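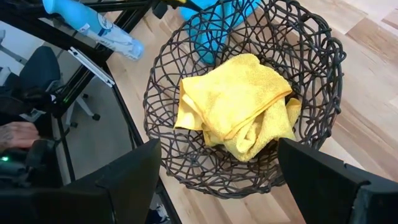 Willow soaking and dyeing, July, second entry

Started at 8 in the morning. The room was still cool and I wanted the long trough filled before the sun comes to that window.

The question from last time: does the brown willow from Nekura take the dark dye as evenly as the white willow from Harms? I wrote in the last entry that it does not. I must correct this a little. The first bundle was soaked too short, and I think I blamed the material for my own hurry.

What I did now. I weighed 600 g of each, tied them loosely with cotton string and put both in the same trough, with the slate on top to keep them under. Water at 23 degrees when I filled it. I did not measure it again in the afternoon, please excuse. The thermometer was with the indigo people and I forgot to ask it back.

After the soak I wiped the rods and left them under the damp sack for 2 hours. Then the dye bath with Carkivmont black-brown, same strength as on the card by the sink.

Results

Harms white: even colour, a bit flat. At the thin ends it is nearly black, at the butt ends more like strong coffee. It bends well. Three rods cracked at the first sharp turn, all of them thick ones which I should have sorted out before.

Nekura brown: better than I expected. The bark takes the dye slowly and some patches stay reddish, but after rinsing the difference is small. It smells stronger. For open work, where the eye goes through the gaps and does not rest on one rod, I would use it without worry. For a closed side I would still take the white.

Rims

I tried the looped border again on a small sample. My loops become smaller and smaller as I go round, and at the end there is no place to tuck the last ones. A colleague wrote in the margin of the pattern sheet that one should mark the loop height on a piece of card. I had read this and did not do it. Next time I will do it.

Also, the thin rods must be really wet for the loops. Under the sack is not enough, they dry in the hand while you are thinking.

Finish

Laradent wax on one half of the sample, nothing on the other half. The waxed half is darker and leaves less colour on a white cloth when I rub it. Without wax the cloth comes away brown, also after two rinses. So no unwaxed pieces should go near linen or bread until we solve this. Perhaps a little vinegar in the last rinse, I have only heard this and not tested.

To do

Sort the remaining Nekura by thickness.
Empty the trough, it begins to smell.
Write the soaking time on the label, not only in this book.
Order more cotton string. The nylon cuts into the bark.
Ask for the thermometer.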